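Selness Meadow Sculpture Trail: Progress Report to the Barberg Fund
Second report, covering May to the close of the first show
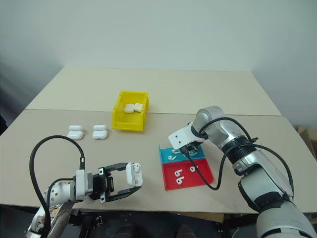 Submitted by the Trail Office, Selness Meadow
19 October 2021
Filed under: Grant reports, Outdoor art

When we wrote to you last, the meadow was a field with stakes in it. We had a map, a stack of permits and a lot of opinions about where the big pieces should go. Now the first show has opened, run its full season and closed, and we are so pleased to be able to tell you how it went. Most of it went very well. A few things did not, and those are in here too, with what they cost us and what we plan to change.

The show

Fifteen works went up along the trail, which is the number we promised in the application. Nine were made new for the meadow and six came on loan. We had worried that the loans would feel like visitors from someplace else, but walking the loop in June you could hardly tell which was which. The grass had grown up around the bases by then and everything looked settled in.

The piece people talked about most was the long run of blown glass reeds at the pond, called "Mandis" after the old name for the low ground there. It is made of 449 separate stems in greens and smoky browns, each one set by hand on a steel pin. In the early morning, with mist still on the water, it is very hard to say where the real cattails stop and the glass ones begin. We had red-winged blackbirds perching on it by the second week! The artist had asked us to keep the cattails uncut on the north bank, and we are very glad we listened, even though it meant moving the bench.

Up on the ridge, the three cast iron bells were a slower success. They don't ring unless there is a real wind, and June was still. Quite a few visitors told us they were broken. Then the weather turned in July and we began to hear them from the parking lot, and people who had come once came back to hear them too. We have added a line to the trail leaflet saying that the bells need wind, and for next year the artist would like to try a lighter clapper in the smallest one.

The woven willow tunnel took a beating. It was meant to be walked through, and it was, mostly by children and mostly at a run. By August the left side had begun to lean and we closed it for four days while it was rewoven and braced with green ash poles. The repair looks good, and to our eye the tunnel is better for it, a bit rougher and more like a hedge. The cost came out of the contingency line.

Two works came down early. The paper lanterns in the oak grove were always going to be short-lived and were taken in after three weeks, as planned. The mirrored cube near the south gate was not planned. It threw a strip of hot light across the path on sunny afternoons and scorched a patch of grass the size of a doormat. We turned it, then shaded it, then agreed with the lender that it should go home. We should have watched it through a full day before opening and we will do that with any reflective work from here on.

Visitors

We counted 3,669 visitors over the season, using the clicker at the main gate and the sign-in sheet at the pond entrance. That is well above what we hoped for in a first year. The pond sheet surely misses people, and we have asked for a price on a simple gate counter so that next year's number is firmer.

Of those visitors, 871 came with a school or a summer program. We had set aside Wednesday mornings for groups and filled every one of them by the middle of May, so we opened a second morning and filled that as well. The drawing boards you paid for were in use all season. They are the best small thing we bought. A child who has a board and a pencil will stand in front of a piece for ten minutes, and a good many of the adults asked if they could borrow one.

The comment book at the shelter is on its second volume. People liked being able to touch things. They liked the quiet. They wanted more benches, more shade on the ridge, and a restroom closer to the pond. Several asked for names of plants as well as names of works, which we had not thought of and like a great deal. We are going to try small plant markers on the lower loop in spring.

The evening openings were a mixed bag. The first two were rained on. The third was the best night of the year: clear, warm, fireflies in the long grass, and low lamps under the glass reeds so that the whole pond edge glowed. We would like to do fewer of them next season, later in the summer, and with a rain date set from the start.

The trail itself

The gravel path now runs the full loop, and the boardwalk over the wet stretch is finished. The boardwalk was the hardest job of the year. The ground was softer than the survey led us to expect, and the posts had to go down a good deal deeper at the east end. It held up opening weekend and slowed the install of two works, but it is solid, and strollers and wheelchairs can now get all the way from the main gate to the pond and back. The ridge is still too steep. We have two ideas for a gentler path up the back side and will walk them both once the leaves are down.

Mowing turned out to be an art question as much as a grounds question. Early on we cut a wide, neat circle around each piece and it made the whole field look like a golf course. In late June we switched to a narrow mown path in and a narrow path out, with the grass left standing everywhere else. The change was huge. Pieces that had looked dropped in place began to look as if they had grown there, and you came on them as a surprise. We also mow less now.

Signs are the part we are least happy with. The posts are fine, but the printed panels faded on the south side, and the type is too small to read without leaning in. We have asked Magbanua Signs, who made them, to quote for a new set in larger type on a tougher panel. They have been good about it and have offered to replace the four worst at no charge before spring.

The money

Spending is within the total you approved. Paths and boardwalk ran over, for the reason given earlier. Artist fees were paid in full and on schedule, which mattered a lot to us. Transport came in under, thanks to two lenders sharing a truck. The savings on transport and most of the contingency went to cover the boardwalk, as agreed in your letter this summer. The full table is in the attached sheet, along with receipts for everything bought since the first report.

One change to note: we did not buy the second storage container. The big barn turned out to be dry enough once the roof was patched, and the crates for the loaned works spent the season there with no damage at all. We would like to ask if that line could be moved to benches and shade on the ridge. A short request is attached, with a sketch of where they would go.

What didn't work

Apart from the mirrored cube and the signs, we misjudged two things. We opened too many works on the same weekend, and the crew was worn out before the season had begun. Next year we will install in two waves, with the pond and lower loop first and the ridge two weeks after. And we did not have a clear plan for storms. When the big one came through in July we were out in the rain strapping things down with whatever was in the truck. Every work now has its own sheet saying what to do in high wind, and the straps and pads live in a marked box by the barn door.

Next season

The open call for new work closes at the end of winter, and we have already had strong early interest, including several proposals for sound pieces and one for a field of dyed wool on wires that we are very excited about. The glass reeds will stay in place through the cold months as a test. The artist believes the stems can take the ice. We have agreed to lift the outermost row, where the pond tends to push up against the bank, and leave the rest standing. If it works, there will be a winter walk for the first time, and we can't wait to see that glass with snow on it.

The willow tunnel will be cut back and left to sprout. The bells stay. The remaining loaned works have been crated and all but one are home. The last, the tall slate figure, goes back when the ground is firm enough for the lift.

Before the next report we expect to have:
The new sign panels up on the lower loop
A chosen line for the back path to the ridge
Plant markers drafted and checked
The list of works for the second season, with dates for both installs

We would love to have you out to the meadow while the reeds are still catching the low fall light. Late afternoon is best. Park by the barn, come in through the pond entrance, and bring boots, as the stretch before the boardwalk is muddy again.

Attachments: spending table and receipts; bench and shade request with sketch; visitor counts by week; storm sheets for all current works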